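Hutiteo Student Robotics Program
Frequently Asked Questions

Last updated: 2023-12-07

Who may join the program?
The program is open to all enrolled students, including those in their first year. No previous experience with robotics is required. Applicants who have never written code are asked to complete the two introductory worksheets before their first session.

How many students are accepted?
There are 26 places each term. Applicants who are not offered a place are kept on a waiting list and do not need to apply again the following term.

What do students work on?
The main project is a two-arm workstation on which teams practice everyday household and desk tasks. Each team selects one task, writes a plan for it, and records repeated attempts under the same conditions. Current task areas are desk organization, folding, and the handling of clothes hangers.

Both arms are operated together. Teams therefore assign one student to each arm and a third to keep the log. 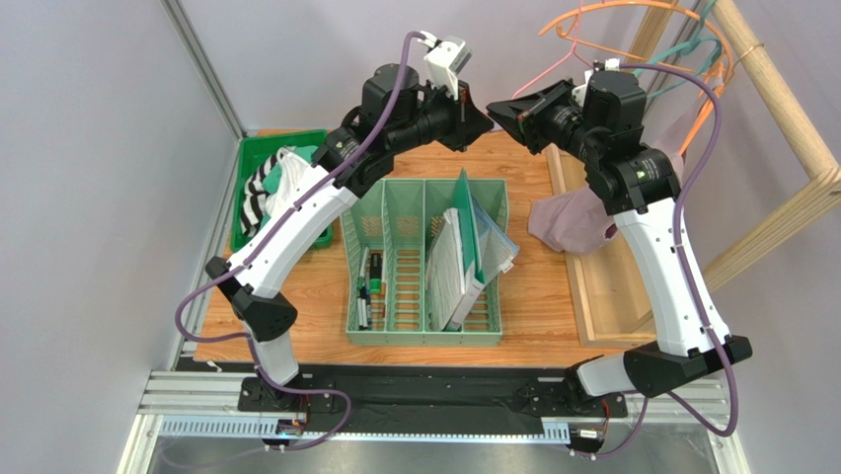
The log is a required part of the work. An attempt that is not entered in the log on the same day will not be counted toward the team's total. Unsuccessful attempts must be entered as well, with a short note on where the difficulty occurred. The Brokar team reached 173 logged attempts last term, and its notes are available to new members as a model.

May students bring their own objects for a task?
Yes, with approval. Items should be light, unbreakable, and free of sharp edges. Please show them to Sivaprasad Pai before placing them on the table.

Are there safety rules?
All students complete a safety session with Yuk-lan Choi before operating the arms. Hands must stay outside the work area while power is on. Long hair must be tied back, and loose sleeves must be rolled up. Cables may be moved or reconnected only by a supervisor - this includes cables that appear to be caught.

Is there a competition?
Teams may enter the Sarkitz Student Challenge, held each July. Entry is optional and has no effect on a student's standing in the program. Teams that wish to enter must submit a written task description and a complete log 21 days before the event.

Does the program carry academic credit?
It may be taken for credit with the agreement of the student's advisor. Forms are available from Su-chen Chung at the program office.

What happens if a student misses a session?
One absence per term may be made up during open lab hours. Students who expect to miss more than one session should write to Yhon Castaño in advance, so that the team can be rearranged if necessary.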